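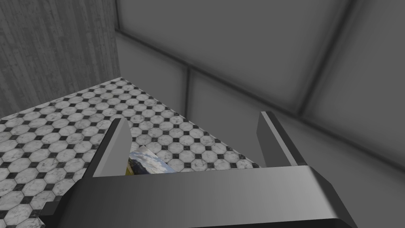
Come and tell us whether our robot is any good at picking things up

Paid sessions at Stornitz, Brarkesine site. We're looking for 18 people who tidy up after themselves or after other people.

Hello! I'm Wanda, and I run the household chores side of things at Stornitz. It's a small team and a slightly odd job. I spend my days asking whether a machine can do the dull little tasks that most of us do without thinking, and so far my answer is "sort of, sometimes, depends what you dropped". I'd like to hear what people outside this building think, people who've never written a line of code and have strong feelings about how a floor ought to look by the end of the evening. If that's you (or your mum, or the bloke next door who hoovers twice a day) then please read on.

What it's all about

We teach a gripper to pick things up and put them somewhere sensible. A good deal of that happens in simulation, so the rooms and the robot are drawn by a computer, and we can let it get things wrong all night without anyone having to mend a skirting board. Some of the rooms are quite bare, just walls and a floor, and I'm very fond of those because there's nowhere for the robot to hide!

The chore I'm stuck on at the moment is flat things on hard floors. Postcards, photos, a letter that's come through the door, a playing card, the cardboard sleeve off a ready meal. You or I would get a fingernail under the edge, or slide the thing along until it stuck out over a step, or lick a finger and hope. A gripper with two stiff fingers has no fingernails. It's lovely with a mug or a block, something with two sides to squeeze, and then you lay a bit of card flat on tiles and all that confidence is no use to it. Does it come in from the side? Press down on one edge and try to tip the other up? Push the card over to the wall and use the wall? We've got it trying all of those and I go back and forth on which one I believe in.

My colleague Charoen Pongsiri says flat things are a silly place to start and we should be doing socks. Charoen may well be right. But socks are forgiving, you can grab a sock practically anywhere, and I'd like to know how we do on the mean stuff first.

So can machines do the chores yet?

People ask me this at every party I go to, so I may as well say where I stand. In a neat room with one thing on the floor, in decent light, with the thing a good shape for the fingers, yes, pretty often. In my own hallway with the coats and the bike and the dog's breakfast, no, and I wouldn't let it try. Shop floors sit somewhere in the middle. Putting the same box on the same shelf is well within reach, and then a customer leaves a birthday card face down under the crisps and you need a person again.

What I can't tell you is how good "good enough" is. If it takes the robot three goes to get your photo up off the floor, is that fine, as long as you were in the other room? Would you mind if the corner got bent? Would you sooner it left the thing alone and told you where it was? I've got opinions on all of these but I'm one person, and I'm soft on the robot. That's where you come in.

What you'd be doing

Each session is 60 minutes and you'd come for two of them, a few days apart. There's tea.

In the first session you'll sit with me or Napaporn Kamolrat and watch clips of simulated chores on a big screen. We've got almost 300 of them now and you'll see a small helping. After each one you say whether you'd call that job done, half done or not done, and then you tell us why in your own words. There's no form with tiny boxes. We just chat and one of us takes notes. Swearing is fine. One person in our practice round said "it's patting it like a cat" and that's gone straight into the way we talk about a certain kind of failure.

In the second session you get to drive. We'll give you a hand controller and you'll move the simulated gripper yourself, open it, close it, lower it, turn it, and have a go at clearing a floor. The view can be from right behind the gripper, looking down past the fingers, and it takes a few minutes to get your head round. Everybody closes the fingers too early the first time. I did, and I'd helped write the thing. We record what the gripper does while you're steering it, and with your permission we use that to teach it. If you find some clever trick for getting a card off a tiled floor I will be absolutely delighted and will probably make you show me twice.

Who we'd like

Anyone over school-leaving age and living within reach of Brarkesine, really. I'd especially love to hear from:

People who clean for a living, in homes, hotels, offices, schools, wherever.
Shop workers who do the end-of-day floor sweep and shelf tidy.
Carers, and people who are cared for. If bending down to the floor is hard or painful for you, you know far more than I do about what a machine like this ought to be for.
Parents of small children. You've seen things on floors.
Anyone who thinks the whole idea is daft. I mean it, please come and say so.

You don't need to know anything about robots or play computer games. If you've worked in robotics yourself, thank you, but I'm going to say no this time (do get in touch about the Khunthong work instead, they're after people who can read a log file).

You'll need to be comfortable looking at a screen for a good part of each session, with breaks whenever you like. The moving camera view makes a few people a bit queasy. If you're one of those, tell us and we'll keep you on a fixed view, or you can do the first session only and still be paid for it.

Pay and practical bits

It's £35 per session, paid by bank transfer after each one. If you stop halfway through you still get the full amount for that session. We'll also cover your bus or train fare within the area, so hang on to your ticket.

We're on the ground floor of the Gelura building, round the back by the bike racks, and there are no steps from the car park. The loo is on the same floor and it's a proper accessible one. If you use a wheelchair, or you'd like someone to come along with you, or you need the sound off or captions on, put it in your email and we'll sort it out beforehand. The controller works left-handed or right-handed.

Sessions run through April, mornings from ten and late afternoons from four. We can do a handful of evening slots for people on shifts. Say which you'd like and I'll try to make it fit.

What we keep

We keep our notes, the gripper recordings from your driving session, and your answers on what counted as done. Your name is kept apart from all of that and is only there so we can pay you. We don't film you. If you change your mind afterwards, write to Oranuch Phromma, who looks after the data here, and she'll take your recordings out. The only catch is timing: once something's been used for training we can remove the recording but we can't make the robot forget it. I'd prefer you knew that before you signed up.

A few things people have asked already

Will I get to meet a real robot? Not in these sessions, sorry. It's all on screen this time round. If enough of you moan about it I'll see what I can do for the next lot.

Are you trying to put cleaners out of work? I get asked this by cleaners, and it's a fair thing to ask. What I can say is that our gripper currently struggles with a postcard. What I can't do is promise how anyone will use this sort of thing in years to come, and I'd like people who do the job to be in the room while it's being worked out. It comes up in most sessions and we don't change the subject.

Can I bring my teenager? To sit and watch, yes, if they can bear it. To take part, no.

Do I have to be tidy? Goodness, no. You should see my desk.

Can I do it with a friend? Yes! Pairs are great fun, and you'll argue about whether the card counts as picked up if it fell again straight after, and I'll learn more from the argument than I would from either of you alone. You're both paid.

How to put your name down

Email the chores team at Stornitz with "floor sessions" in the subject line, or ring the front desk in Brarkesine and ask for me or Napaporn. Tell us your first name, which times suit, and one thing you hate picking up off the floor. That last one isn't a test, I'm making a list for the next set of rooms. So far I've had wet leaves, sequins, a single grain of rice and somebody else's toenail.

We'll reply to everyone, including if we're full. If we are, I'll ask whether you'd like to be kept on for the next round, when Montri Prasertsri is hoping to move us up off the floor and on to kitchen worktops.

Wanda Strickland
Household chores, Stornitz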